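The winter I learned to pack light

I have been meaning to write this one since we got home, and it's now December, so you can tell how well that went. My sister rang last night and asked for my packing list (she's off to see her in-laws and has two small boys in tow, bless her) and I thought, well, if I'm going to type it all out I may as well put it here.

Some of you will remember that I used to be a terrible packer. When we went to Udcombe the first time I took a suitcase so heavy that the bus driver, a very patient man, asked if I was moving there. I had four cardigans in it. I had a hair dryer, and the guest house had a hair dryer. I'd packed a full-sized bottle of shampoo that opened itself somewhere along the way and got into everything, including the novel I was halfway through, and I never did finish it.

The person who cured me was Carmela Melis, who I met at the choir weekend in Coste. She was 59 and had turned up with a single bag you could have tucked under an airline seat, and she looked nicer than any of us the whole time! I finally got up the nerve to ask her over breakfast. She laughed and said she chose her colours first and her clothes second. Everything she brought was grey, navy or cream, so any top went with any bottom, and if she spilled soup on one thing she just carried on with another.

I went home and tried it, and I'll admit it took me a few goes. My favourite thing in the world is a mustard jumper my aunt knitted, and it goes with precisely nothing. It stays home now. I visit it.

Here's roughly what I do these days for a week away in cool weather. Two pairs of trousers, one of them decent enough for dinner. Three tops and one warm layer. A scarf, because a scarf is also a blanket and a pillow. Socks and underthings for four days, and a little bar of soap for the sink. One pair of shoes on my feet and one in the bag, stuffed with the socks. Then something soft for the evenings, and this is where I won't be talked out of it. Carmela manages with leggings. I need proper trackies, the thick sort with a cuff at the ankle, and I don't care how much room they take up.

People always ask whether I roll or fold. I did roll for years, and my husband still does, but I find thick fleecy things spring open again the minute you turn your back. So I roll the thin things and fold the bulky ones flat, and the bulky ones go in at the bottom near the wheels.
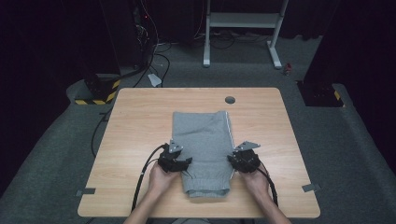

Grey sweatpants, folded flat. Non-negotiable.

The last thing I do is leave the bag open overnight and take one item out in the morning. It's nearly always a cardigan. Old habits!

If you have a trick for wet bathers on the last day, please leave it in the comments, as I'm still using a bread bag. My sister says she has a proper waterproof pouch from somewhere, but she can't remember where she bought it and the label has come off. I'll let you know if she finds out.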